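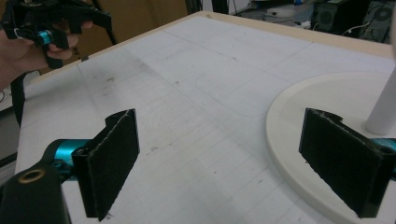
白い机と、丸い台座のスタンド

2018年2月　文＝セヴリーヌ・コルディエ
読了時間　18分

机の話をさせてください。もう何か月も、会う人ごとに机の話ばかりしているのです。食事の席でも、電車の中でも。いい加減にしてくれという顔をされたことも一度や二度ではありませんが、編集部がとうとう折れて、まるまる一本ぶんのページをくれました。ありがたく使わせてもらいます。

きっかけは、白い天面にうっすらと灰色の線が走った机でした。線は方眼になっていて、中ほどには角の丸い長い長方形もひとつ描かれている。奥の縁だけが木の色をしていて、その細い帯が右のほうへゆるく曲がっていきます。手元には円いオフホワイトの台座が据えてあり、太い白い柱がすっと上へ伸びている。白の上に白。それだけの取り合わせなのに、私はすっかりやられてしまいました。

白い机というものを、それまで少し見くびっていたのだと思います。清潔そうで、冷たそうで、汚れが目立ちそう。家で使っているのは祖母ゆずりの焦げ茶の机で、インクをこぼしても平気だし、コーヒーカップの輪じみがどこにあるのか自分でもわからないくらいです（たぶん十年ぶんくらい重なっています）。それで困ったこともありません。

ところが白い机は、物が置かれたとたんに、その物がくっきり見える。鉛筆も、はさみも、ほどけた糸の一本も。机が一歩下がって、道具のほうが前に出てくる感じ、と言えば伝わるでしょうか。そして方眼の線がそこに加わると、置いた物どうしの距離まで目に入ってきます。斜めに置いたものは斜めに見えるし、まっすぐ置けばまっすぐに見える。当たり前のことを書いていますね。でも焦げ茶の机では、その当たり前が起きないのです。

方眼のある暮らし

まず訪ねたのは、ウィンポートで型紙の仕事をしているオデット・ポンスさんの仕事場です。坂の途中の二階で、階段をのぼりきると、もう目の前が机でした。部屋に机があるというより、机のまわりに部屋がくっついているような間取りで、奥の棚に行くには横歩きをしなければなりません。

天面は白、線は灰色。ポンスさんは線の濃さにとてもうるさい人です。

「濃い線は疲れるんですよ。紙を置いたときに下から透けて、自分の引いた線と喧嘩をするの。見ようと思えば見える、忘れようと思えば忘れられる、そのくらいがいいんです」

試しに薄い型紙用紙を一枚広げてもらうと、なるほど、紙を通してかすかに線が見えます。彼女はその線に紙の端を合わせ、文鎮を置き、定規も当てずに最初の印をつけました。早い！　私が感心して声を上げると、「まだ何もしていませんよ」と笑われてしまいましたが。

天面は一枚ものではありません。シートを継いで敷いてあり、重なったところだけ白がほんの少し明るく見えます。気にならないのかと聞いたら、むしろ目印になるのだそうです。袖はあの継ぎ目から左、身頃は右、ポケットの試作は手前の隅。誰に説明したこともない地図が机の上にできあがっていて、彼女はその地図の上を歩くように手を動かしています。

汚れについても聞きました。白い机の持ち主に会うと、みんな最初にそれを聞くのだそうです。

「汚れますよ。汚れるに決まっています」

ポンスさんは指の腹で、鉛筆の粉がこすれた跡をなぞってみせました。毎晩、濡らして固く絞った布で拭き、そのあと乾いた布でもう一度。それで落ちないものは週の終わりに消しゴムを使う。それでも残ったものは、もう残しておく。机の角にある小さな点々は、ずいぶん前に赤い布用のペンで試し書きをしたときのものだとか。薄くなって、いまは褐色に近い色をしています。「あの年は赤い服ばかり作っていたんです」と、彼女は日記でも読むように言いました。

私はこの話がとても好きです。家に帰ってから夫にも話し、翌日は母にも電話で話しました。

木の縁のこと

白い天面の机を何台も見て回るうちに、自分がどこに惹かれているのかが少しずつわかってきました。縁です。

縁まで真っ白な机も、もちろんきれいです。ただ、長く向き合っていると、どこまでが机でどこからが壁なのか、目が泳ぐことがある。そこに木の色の細い帯が一本通るだけで、視線が止まります。額縁に似ていますが、額縁ほど威張っていません。

ファンウッドという小さな工房を営むヤニック・ドロネーさんは、机の縁だけを直すという、ずいぶん絞り込んだ仕事を引き受けています。天面はそのまま、傷んだ縁を取り替える。あるいは、縁のなかった机に縁をつける。工房には細長く挽いた材が壁一面に立てかけてあって、ナラ、ブナ、トネリコと、紙の札に鉛筆で名前が書いてありました。

「直線は簡単です。曲がるところが面白い」

ドロネーさんはそう言って、湯気の立つ長い箱から一本抜き出しました。蒸した木を型に沿わせていくのですが、ここからはもう、あっという間です。両手でぐっと押さえ、体重をかけ、締め具を端から順にかけていく。額に汗が浮いて、最後の締め具を回し終えるまでひと言も口をきかない。終わると、ふうっと息を吐いて、それから急にたくさんしゃべりはじめました。

曲がり具合には好みがあるそうです。きつく曲げれば机は引き締まり、ゆるく曲げればやわらかく見える。子どものいる家にはゆるいほうを勧める。手首の当たる側は角を落としておく。落としすぎると鉛筆が転がって床に落ちる。落とさないと手首に線がつく。どのくらいがいいのかと尋ねたら、私の腕を取って、見本の縁にぽんと乗せました。

「どうです」

よかったのです、それが。ひんやりした天面に指先があって、木の縁に手首がある。そのまま手紙の一通でも書きたくなりました。

ちなみにドロネーさん自身の机は、縁が途中で終わっています。奥の辺だけつけて、手前はまだ。お客さんの机が先だからと言いながら、もう何年もそのままなのだそうです。

台座という名の主役

さて、机の上に立つもののほうです。

スタンドを選ぶとき、たいていの人は上を見ます。笠の形、光の色、首の曲がり方。私もそうでした。けれどあの白い机で私の目が離れなかったのは、下のほう、つまり台座でした。広くて円くて、縁がふっくらと立ち上がっている。お皿のようでもあるし、浅い池のようでもある。そこから太い柱がためらいなく伸びていく姿には、古い街灯のような頼もしさがありました。

「台座を見る人は珍しいね」

そう言って喜んでくれたのは、ランプの修理をして長いティエリ・アメルさんです。店の名前は「スー」（Su）。看板が小さいので、私は前を通り過ぎ、角まで行って引き返しました。

店の中は台座だらけです。笠を外されたスタンドが床にずらりと並んで、まるで葉を落とした冬の並木のよう。床に立てるもの、机に置くもの、どちらとも言えない背丈のもの。アメルさんはその中から円い台座をいくつか選び出して、私の前に並べてくれました。

一つめは平らで薄く、持ち上げると見かけによらずずっしりしています。二つめは縁がなく、端に向かってなだらかに薄くなっていく。三つめの縁は高く、内側に溝がありました。

「これは人気がある。みんな溝に何か入れるんだ。クリップとか、指輪とか、飴とか」

飴！　でもわかります。縁のある円い場所があれば、人はそこに何かを置きたくなるものです。ポンスさんの仕事場のスタンドにも、台座の縁の内側にまち針が一本だけ置いてありました。針山はすぐ横にあるのに。

アメルさんによれば、台座の良し悪しは音でわかるといいます。机に置いたときに、こつん、と鳴るか、とん、と鳴るか。こつんのほうは底のフェルトが減っている。減っていると机に傷がつくし、ひと押しで滑る。店では底を張り替えるとき、円く切ったフェルトを貼ってから、外周をもう一度はさみで細く落とします。台座より一回り小さくしておくと、横から見たときに影ができて、少しだけ浮いて見えるのだそうです。

言われて床にしゃがみこみ、並んだ台座を横から眺めてみました。浮いています。どれも、ほんのわずかに。こういうことを知ってしまうと、もう喫茶店でもホテルでも、スタンドの足もとばかり見てしまうのです。

白にもいろいろある

アメルさんの店で、もうひとつ教わったことがあります。白の合わせ方です。

白い机に白いスタンド。同じ白で揃えようとすると、これがなかなか難しい。天面が青みのある白で、台座が黄みのある白だったりすると、台座のほうが古びて見えてしまうことがある。では避けるべきかというと、アメルさんはまったく逆の考えで、はっきり違う白を選べと言います。

「似ているけれど違う、というのがいちばん困る。双子の片方だけ日に焼けたみたいでね」

オフホワイトの台座なら、天面はもう一段明るい白にする。あるいは天面に線や柄があれば、それだけで見分けがつくので気にしなくていい。方眼の机とオフホワイトの台座が気持ちよく並んでいたのは、そういうことだったのかと、ひざを打ちました。

この話には、机をつくる側の意見も聞いてみたいところです。クランディコで天面の色見本を受け持つネジャティ・デミルタシュさんは、引き出しいっぱいの白を見せてくれました。番号だけがついた四角い板で、どれも白としか言いようがありません。

「一二九番が好きなんです」

差し出された板は、白です。隣に置かれたのも白です。ところが窓際へ持っていくと、片方はすこし温かく、もう片方は紙のように乾いた色に見えました。夕方になるとまた変わりますよ、とデミルタシュさんはうれしそうに言い、私は本当に夕方まで居座ってしまいました。変わりました！　温かかったほうがうすい桃色を帯びて、乾いていたほうは水に浸したような青になったのです。

色の話をするとき、デミルタシュさんは必ず板を水平に持ちます。壁の色を選ぶように立てて見てはいけない、机は寝ているものだから、と。それから、自分が座る高さまで腰を落として眺めること。お店で机を選ぶ人の多くは立ったままで、真上から見て決めてしまう。家に届いて、座って、初めて「こんな色だったかしら」と思うのだそうです。次に机を見に行くときは、どうか恥ずかしがらずにしゃがんでください。私はもう慣れました。

机の線の丸い角

方眼のほかに、もうひとつ気になっていたものがありました。角の丸い、長い長方形の線です。

ポンスさんの机には、この長方形はありません。けれど彼女に話すと、すぐに紙に描いて見せてくれました。横に長く、四隅だけがくるりと丸い。彼女はそれをしばらく眺めて、「お盆ね」と言いました。

たしかに、お盆です。机に線が一本ぐるりと引かれているだけで、内側と外側ができる。内側はいま使うもの、外側は待っているもの。囲いも段差もいらない。私はうれしくなって、帰り道に文具店で灰色の鉛筆を買い、焦げ茶の机の上に白い厚紙を敷いて、見よう見まねで同じような長方形を描いてみました。

角は、ジャムの瓶の蓋でとりました。四つのうち一つが少しゆがんでいます。

この厚紙の上で原稿を書きはじめて、まだ日は浅いのですが、効き目はかなりのものです。線の内側には手帳と万年筆とお茶。外側には眼鏡拭き、請求書、読みかけの本、それから娘が置いていった消しゴムの動物たち。前はぜんぶ一緒くたでした。仕事に取りかかる前に、外側のものへちらりと目をやって、あとでね、と思う。その「あとでね」が言えるようになったことが、いまのところ何よりの収穫です（請求書については、あとでねと言ってはいけないのですが）。

線の濃さは、ポンスさんの教えを守って薄めにしました。夜、スタンドの明かりをつけると、一度見えなくなって、身をかがめるとまた現れます。

置き場所を決める夕方

スタンドはどこに置くのがいいのか。これは会った人の意見がきれいに割れました。

ポンスさんは奥の左。右手で線を引くので、手の影が線にかからないように。デミルタシュさんは机の真ん中のうしろ。左右の色が同じに見えないと落ち着かないという、いかにも色の人らしい理由です。ドロネーさんは机の上に置かず、横の床に立てておく派。木くずを払うときに邪魔だから、とのこと。

そしてアメルさんは、右手前でした。

手前、ですか？　思わず聞き返しました。台座が広ければ広いほど、手前に置けば腕に当たりそうなものです。けれどアメルさんは、手を伸ばしてすぐ届くところに置きたいのだと言います。明かりは一晩のうちに何度も触るもので、向きを変えたり、ちょっと回したり、ただ柱を握ってみたりする。奥に置いたスタンドは、つけて消すだけのものになってしまう。

「仲よくしたいんだよ、こっちは」

私も右手前を試しました。最初の晩は肘をぶつけ、次の晩もぶつけ、その次の晩に、台座のほうを手のひらひとつぶんだけ外へずらしました。それで収まりました。いまは書く手が止まるたびに、柱に指を添えています。塗装のひんやりした感じがよくて、考えごとにちょうどいいのです。

円い台座は、どこから見ても同じ形をしています。四角いものだと、机の縁と平行かどうかがつい気になって、直したくなる。円ならいくら回しても知らん顔をしていて、方眼の上に置けば、まっすぐな線の群れの中でそこだけがゆったりと弧を描きます。この対比がたまらない。机の縁の曲がりと台座の縁の曲がりが同じ方向を向いたときなど、私は原稿そっちのけで椅子を引き、少し離れたところから眺めてしまいます。

取材の最後にもう一度ポンスさんの仕事場に寄ったら、机の継ぎ目の位置が変わっていました。シートを敷き替えたのだそうです。新しい一枚はまだ何の跡もなく、隣の古いシートと並ぶと白さがまるで違う。彼女はその境目に定規を置いて、さあどうしましょう、と腕組みをしていました。袖の場所がまだ決まらないのです。

赤い点のある角のシートだけは、動かさずに残してありました。

帰りの坂を下りながら、私は祖母の焦げ茶の机に木の縁をつけることを考えていました。もう木でできているのに、と自分でも思います。ドロネーさんに手紙で相談したところ、一行だけの返事が届きました。「見に行きます。曲げるところはありますか」

角をひとつ、丸くしてもらうつもりです。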